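## 4. Oiling and Curing Your Lovum Tabletop

Thank you for being patient with us through the assembly pages! The hard work is behind you now, and what's left is a pleasant afternoon's job. Your Lovum top leaves our workshop sanded but unfinished, so please give it a coat or two of Ciklow hard oil before you let anybody near it with a coffee cup.

**You will need**

- Ciklow oil, one 300 ml can (in the accessory box, under the leg brackets)
- The gray finishing pad from the same box
- Clean cotton rags, old T-shirts are perfect
- A sheet of 300-grit sandpaper, if yours didn't come with one

### Before you start

1. Open a window. The oil smells a bit like a paint store, and it lingers.
2. Wipe the top with a barely damp rag and let it dry fully. You may feel the surface go a little fuzzy, which is normal for fresh wood.
3. Sand that fuzz away by hand, very lightly, always following the grain. Go end to end in long strokes, and try not to linger in one spot (it's tempting, we know).
4. Brush off the dust, then go over everything once more with a dry rag.

To find the direction of the grain, look across the top from a low angle with a lamp or window on the far side. On the light finish the lines are easy to pick out.

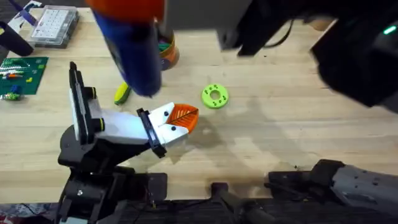

*Fig. 7. Light tabletop, with the grain lines visible.*

### Applying the oil

5. Stir the can slowly. Please don't shake it, or you'll be chasing bubbles all afternoon.
6. Pour a small puddle, no bigger than a silver dollar, and work it in with the pad along the grain. Keep going, puddle by puddle, until the whole top has an even sheen.
7. Let it soak for fifteen minutes, then wipe off every bit that's still sitting on the surface. A sticky table nearly always means this step was hurried.
8. Leave it overnight and repeat. Do the edges on the second coat too, and the underside if your room gets damp.

> **Caution:** Rags soaked in oil can heat up and catch fire on their own. Spread them flat outdoors to dry, or put them in a metal can filled with water. Never leave them in a heap.

> **Note:** If you bought the dark Clorkis edge strip, fit it after the second coat has cured. The glue won't hold on fresh oil.

Give the table 2 full days before light use, and a week before hot dishes or a tablecloth. After that, a fresh thin coat every May keeps it looking its best.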